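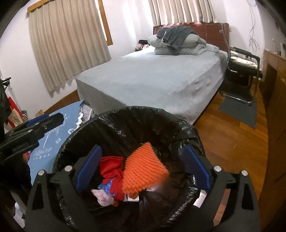
NEWS RELEASE

Plitberg Announces "The Honest Deck," a Touring Close-Up Magic Show and Workshop Series

27 March 2020

Plitberg, the live entertainment producer, today announced The Honest Deck, a close-up card magic show created by Nii Amoah and directed by Marion Pollock. Tickets go on sale this month through the company's box office. Performance dates will be published once each venue has confirmed its calendar.

The show runs 75 minutes without an intermission and is performed at a single table, with the audience seated on three sides. Amoah works with borrowed and freshly opened decks. Most of the material is his own, including a long four-ace routine that he has been developing since he worked restaurant tables full time. The second half is built around one spectator's choice of card and changes with each performance.

"I wanted to do a show where people sit close enough to see my hands," said Amoah. "Card magic gets put on a big stage with a video screen, and you lose a lot of it. I grew up doing this across a kitchen table and I would like it to feel like that."

Pollock previously directed two theater pieces for Plitberg. She and Amoah began work on the script last fall.

"Nii had hours of tricks and almost no talking," said Pollock. "We cut a good deal of the tricks. What is left has room for him to tell you where he learned them and who he learned them from."

Workshops

Each tour stop will include a beginner workshop taught by Kenna Aitken. The class covers the overhand shuffle, the double lift, a basic force and two complete routines. No experience is needed. Participants must be 14 or older, and each will receive a deck to keep.

A separate session for working performers will be led by Struan Kinnear. It deals with table work at restaurants and private events, including how to approach a group, how to handle a heckler and how to set a fee. Space in this session is limited, and applicants will be asked for a short description of their current act.

Printed Notes

Movetti will publish a companion book of lecture notes, edited by Kenneth Tennant. The first printing is 1,000 copies, numbered and signed by Amoah. It contains 5 routines from the show with full handling, along with a chapter on practice. The notes will be sold at performances first, and any remaining copies will be offered by mail.

Tickets

Tickets are general admission. Doors open 30 minutes before the show and latecomers cannot be seated once the first routine has begun. Phones must be switched off. The show is recommended for ages 12 and up. Wheelchair seating is available at table level and should be requested when booking.

If a performance is rescheduled, tickets will be valid for the new date. Refunds will be given on request until the day before the show.

About Plitberg

Plitberg produces small-scale live shows in magic, storytelling and variety, and represents performers for private and corporate bookings.

Press contact: Kenneth Tennant, Plitberg Press Office. Interviews with Nii Amoah and Marion Pollock are available by phone.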